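The Long Road to Puseo

The idea came to Sunita Wojcik in the back of a van. She had been hired as a script supervisor on a cycling drama that never got finished, and between setups she read a thin paperback about a hill race called the Akska. By the time the van reached the hotel she had the first page of a screenplay.

That was 20 drafts ago. Puseo, her first feature as a writer and director, follows two riders on the same team who are told, the night before the last stage, that only one of them is allowed to win. The bigger one, Koo, has the contract. The smaller one has the legs.

Wojcik sent the script to producers for most of a year. Several liked it and wanted a romance added. One wanted it set in the world of motor racing. The company that said yes was Grutum, a small outfit that had made documentaries and wanted to try fiction.

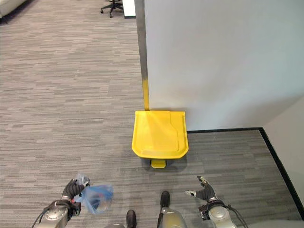
Tõnu Stankevičius remembers the first meeting as a short one. He had read the script twice on the train, he says, and had only one condition, that the actors do their own riding. Wojcik had been planning to ask for the same thing.

The two leads trained for four months before the cameras came out. They rode early, ate what the coach told them to eat and did their line readings on stationary bikes so that they would get used to talking while short of breath. One of them lost a toenail. Both of them, by the end, could hold a wheel at racing speed on a descent, and the insurance people were told as little as possible about the descents.

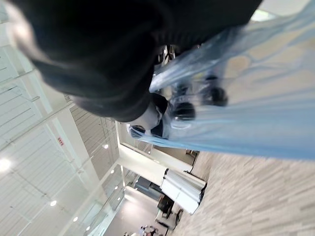

Shooting began in February, which was a gamble. Wojcik wanted bare trees and low sun for the mountain stages, and she got them, along with a week of fog that cost the production two of its biggest crowd days. The fog scenes stayed in. They were never in the script, and the dialogue in them was written over breakfast and handed out on loose sheets.

Money was tight all the way through. The race convoy, which looks endless on screen, was 20 vehicles driven past the same bend in a different order. The crowd at the finish line came from two nearby towns and was paid in lunch and a place in the credits, where 709 names scroll by in small type.

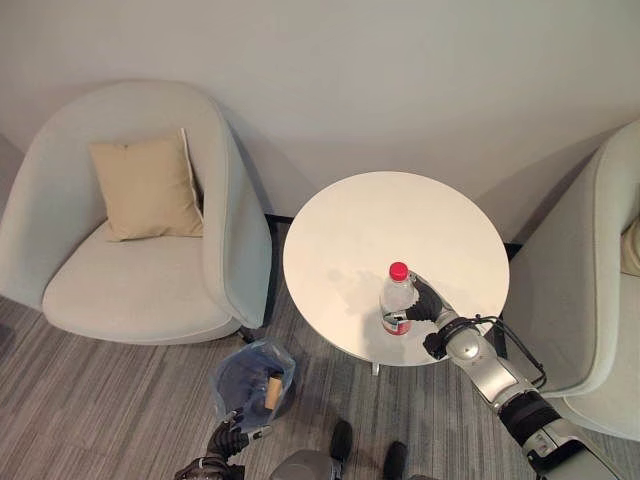

Editing took longer than the shoot. The first cut ran well over three hours, and most of what went was racing. Wojcik found that test viewers cared more about the hotel rooms, where the riders lie around and avoid the subject. The key talk between them was cut down to its silences. It is played in two light gray armchairs with a round white side table between them, and it runs almost five minutes without music. Grutum asked for it to be trimmed. She took out one cough.

Stankevičius thinks it is the best thing in the film. He also thinks it will lose some people – the ones who came for the bikes. 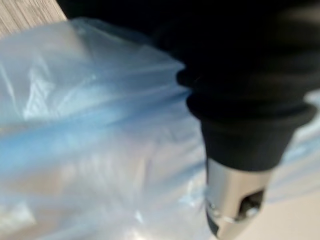

After the Finish

Puseo opens on 30/06/2023 in a small number of theaters, with more to follow if the first ones fill up. Wojcik has no plans for another sports film. She is writing about a ferry crew now, and has reached the second act.

She still rides, though slowly. The bike Koo wins on, or doesn't, hangs in her hallway with the race number on it.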